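# A closed gripper is not a grasp

The fault report on the Lirnstead folding cell ran to 21 pages, and the word "grasp" appears on nearly all of them. My objection is to how the word is used. In the controller, "grasp" means that the fingers stopped moving before they reached their closed position and that motor current went over a threshold. In the report, it means the robot had hold of the garment. Those are separate claims, and the cell failed in the space between them.

The failure itself was dull. In January the arm picked up a white garment, lifted it, and lost it partway through the transfer. The gripper kept reporting a hold. The task sequence carried on through the fold and the release with nothing in the fingers, then started again, and it repeated this for 8 cycles until Renzo Parisi pressed the stop. No one was hurt and nothing broke. The report files it as a nuisance fault, severity low.

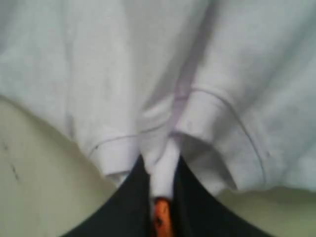

*White fabric gathered between the gripper fingers, from the wrist camera.*

Cloth is a bad material for a current threshold. A rigid part either blocks the fingers or it doesn't. A pinch of fabric compresses, and the fingers can come nearly together while still holding a few layers. To cope with this, Kermani, who supplied the control package, widened the position window so that thin material would still register. After that change, a gripper holding one layer and a gripper holding none looked nearly the same to the controller. Friction in the finger linkage made up the rest of the signal.

Cinzia Cirillo reran the pick on the bench with the same settings. Out of 200 attempts, the controller declared a hold on every one, including 60 where she had left no cloth in reach. I would have put that result on the first page. It sits in an appendix.

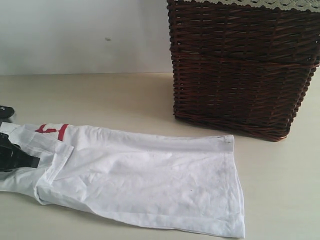 The usual defense is that the next stage would catch the error. It did not, and it could not have. The fold stage takes the hold flag as given and plans from it. The release stage opens the fingers and clears the flag, which looks like success. Three stages in a row relied on one bit, and the bit came from the least reliable measurement in the cell.

Grikden, the integrator, proposes a higher clamping force. I think this is wrong. More force makes a good pinch better and does nothing for a missed one, because two bare fingers pressed together harder will draw more current and look even more like a hold. It also marks the fabric.
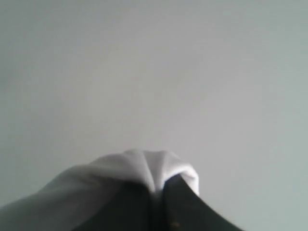

*3 min read*

The wrist camera was already fitted and already streaming. Its view was recorded for later review and never consulted by the sequence. A check after lift, asking only whether there is cloth at the fingertips, would have stopped the first bad cycle. It need not be clever. Cirillo tested a crude version against a plain background, and it flagged every one of her empty picks – the hard cases were dark garments, where cloth and fingers run together.

I would go further and change the names. The signal should be called "fingers stopped", since that is what it measures. "Hold" should be set only when a second sensor agrees, and it should expire if it is not renewed during the transfer. The Ruleta line already works this way, at the cost of a short pause after each lift. The complaint there is throughput. I accept the complaint and would keep the pause.

The severity rating also needs another look. It was scored on the outcome, a garment on the table and some lost time. The same flag gates arm speed: with a hold declared, the arm moves at its loaded limit, and with none, at the faster one. A false hold happens to err on the slow side. A false "empty" would not, and no one has yet measured how often that occurs. Until there is a figure, I would leave the rating blank and run the arm at the lower limit in both states.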